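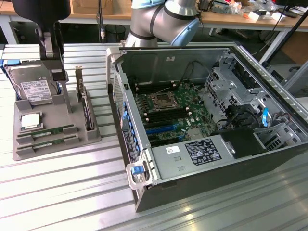
2025-04-04

**Lokside moves desktop refurbishment to kitted parts trays**

Lokside has changed the way it rebuilds used workstations at its Murkilis site. Each machine now reaches the assembly bench with its internal components already sorted into a moulded tray: hard drive, processor, memory and expansion card, each in its own position. The case arrives separately, stripped and cleaned, and is worked on lying flat with the side panel off.

The company previously supplied its benches from shared bins, with parts drawn as needed and logged afterward. Mismatched memory was the most frequent fault found at test, followed by processors fitted to boards whose firmware did not support them. Both are now checked at the kitting station, before a tray is released.

The tray was developed with Mabaso, a local tooling shop, and went through 6 revisions. Early versions held the hard drive flat, which took up too much area and covered the label. The drive now stands on edge at the back with the label facing out, so the serial number can be read without lifting it. The processor sits in a square recess with the heat spreader up. Memory modules lie in parallel cradles toward the front, and the expansion card stands in a slot with its mounting bracket above the tray.

Slot clearances were the main source of delay. A cradle tight enough to keep a memory module from shifting in transit also made it hard to remove squarely, and modules pulled at an angle tended to catch at one end. Mabaso opened the slots slightly and added relief at both ends of each cradle. The processor recess was left tight, with contact limited to the edge of the substrate.

Assembly order is fixed. The processor goes in first, while access to the socket is clear, and the retention frame is closed before anything else is fitted. Memory follows, with the latches checked at both ends of every module. The cooler, supplied separately because of its size, is mounted after the memory. The expansion card and drive are last. Drives that use carrier rails are kitted with the rails already attached — an earlier procedure left this to the bench, and rails for different case models were being mixed.

Lokside ran a trial batch of 227 workstations through the new process beginning in August. Of these, 6 failed first power-on, all traced to motherboard faults that kitting would not have caught. No processor or memory mismatches were recorded. Average bench time fell to almost 60 minutes per machine, including cable dressing but excluding the burn-in test, which runs overnight in a separate room and has not changed.

The trial covered a single family of tower workstations. Smaller desktops are still being built from bins, as their half-height cards and smaller drives do not fit the present tray. A second layout is being drawn up for those models, with the card slot moved to the front edge and a shallower drive position. The outer dimensions will stay the same so that both types can use the existing racks.

Most of the workstations come from engineering and survey offices at the end of a lease. On arrival, drives are wiped or destroyed according to the contract, and boards are inspected for bent socket contacts and damaged latches. Boards that pass remain in their original cases. Processors and memory are tested individually, labelled and returned to stock, which means a finished machine seldom carries the same set of parts it came in with.

Pena, which resells the refurbished units, will list the component serial numbers on the build sheet packed with each machine. The numbers are scanned from the tray at the kitting station and scanned a second time when the side panel is refitted. A tray whose two scans disagree is held back, and the case is reopened.

Lokside said the bins for the tower line will be emptied and their contents re-tested before being transferred to kitting stock. Parts without a readable label will be sent for materials recovery.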